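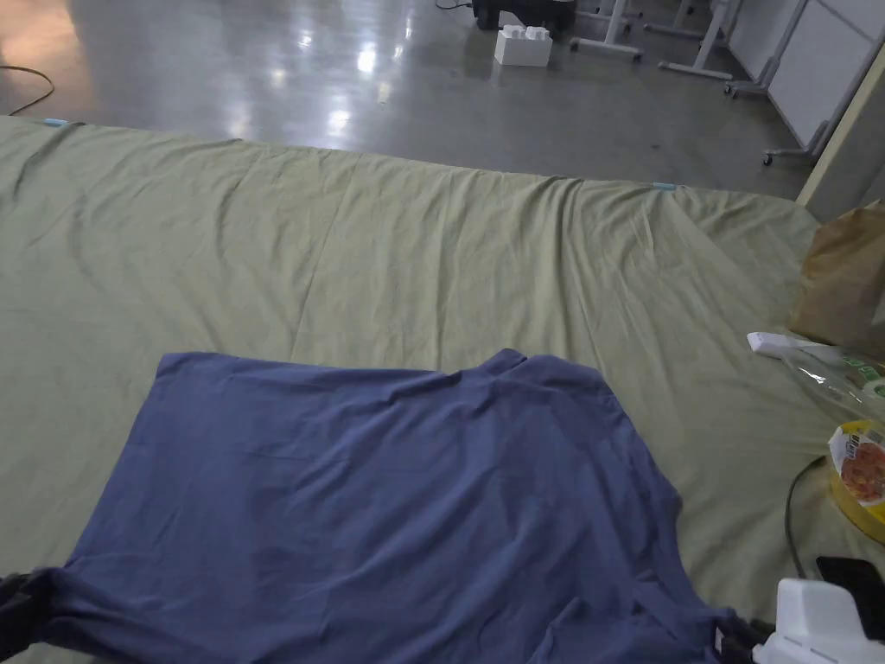
Blue T-shirt, face down on the green sheet, collar at the far end.

How to Fold a T-Shirt on the Floor (and Get It to Stay Folded)

Laundry Basics, part 5
By Charmaine Ngubane

I have lived in four apartments in Cletbridge and not one of them had a table big enough to fold a shirt on. The beds were no better. A bed is a soft, sloping surface with a cat on it, and every shirt I ever folded on mine came out looking like a road map put away by someone in a hurry. So I fold on the floor. It's flat, it's already there, and the rent includes it.

This page covers one fold, the plain rectangle that stands up in a drawer. If you want the fancy two-second pinch fold, that's part 7, and good luck to you.

What you need

A T-shirt. Clean, fully dry.
A large flat sheet or any big piece of cloth you don't mind kneeling on.
A little tape.
Knees, or a cushion if yours have started making remarks.

Step 1. Put down the sheet

Spread the sheet out and pull it toward you from the near side until the worst of the folds are gone. You will not get all of them. Mine always keeps a few long ripples across the back and I have stopped taking it personally. What matters is the patch where the shirt goes, so work the slack away from there and let it collect someplace else.

Tape the far edge down in a couple of spots. Use painter's tape or something equally low-tack. I used packing tape once, on the varnished floor in the Kikgate apartment, and I can tell you the deposit on that place was $276 more than I got back.

A dark or dull-colored sheet is easiest to work on if your shirts are light or medium. Folding a white shirt on a white sheet is a fine way to fold the sheet.

Step 2. Lay the shirt face down

Face down means the front, with the picture or the pocket or the regrettable slogan, is against the sheet. The back of the shirt looks up at you. Put the collar away from you and the hem near your knees.

Don't fuss yet. Just get it down with both sleeves out to the sides. If the shirt has been in the basket since the weekend, give it two hard snaps in the air first.

Step 3. Deal with the collar

Most people skip this, and then they wonder why there's a lump. The collar tends to land in a heap, because the ribbing is thicker than the rest and has its own ideas. Pinch it at each shoulder seam and pull outward until the neck lies flat. Then run your palm from the collar down to the hem, once, slowly.

Soft diagonal wrinkles across the back usually mean the shoulders aren't level. Tug the low one up. Leave the faint creases alone; you're folding a T-shirt and it will be sat in by Thursday.

Step 4. First side

Pick a point halfway between the collar and the end of the shoulder. From there, fold the whole side in toward the middle in a straight line down to the hem. The sleeve comes with it and will stick out past the other side like it's hailing a cab. Fold the sleeve back on itself so it lies inside the body of the shirt.

Check the outside edge. It should run straight. If it wanders outward toward the bottom, open it up and go again. Many shirts flare at the hem, especially older ones, and you have to take in a bit more down there to make up for it.

Step 5. Second side

Same thing, other side. The two sides can overlap in the middle or just meet. You now have a long strip with a collar at the top. Smooth it down.

My neighbor Themba Gumede does both sleeves first and then both sides. His come out fine. I mention it only because he'll write in if I don't.

Step 6. Up from the hem

Take the hem and fold it up to just short of the collar, leaving a gap the width of two fingers. Then fold that in half, or in thirds if your drawer is shallow. Press the air out with your forearm.

Turn it over. You should have a rectangle with the front of the shirt showing. Stand it on its edge. If it stays up for as long as it takes you to reach for the next one, it's done.

How long it takes

My first try at doing this properly took me most of a song. These days a load of 17 shirts goes by before the kettle is worth checking. My personal best is 44 shirts in one evening, which was a bad month for laundry and not a thing I'm proud of.

Common trouble

The shirt won't stand up. The last fold is too loose. Undo only that one and press harder.

It's wider at one end. See step 4, the flare.

The sheet creeps toward you as you work. More tape, or kneel on the near edge.

The rectangle is crooked but you're tired. Put it at the back of the drawer.

Long sleeves. Zigzag the sleeve down the body after step 4. It takes a few goes.

It looks nothing like a rectangle. Check that it's a T-shirt. I once spent a good while on a pillowcase.

Comments

Mokoena: Does this work for kids' sizes? Mine come out about as big as a sandwich.
Charmaine: Yes, skip the thirds and just fold once. They do look like sandwiches.

Bumgate Bill: You say fully dry. How dry is fully?
Charmaine: Check under the arms and along the collar rib. If either one feels cool, hang it back up.

Next in Laundry Basics: part 6, fitted sheets, in which I attempt to be useful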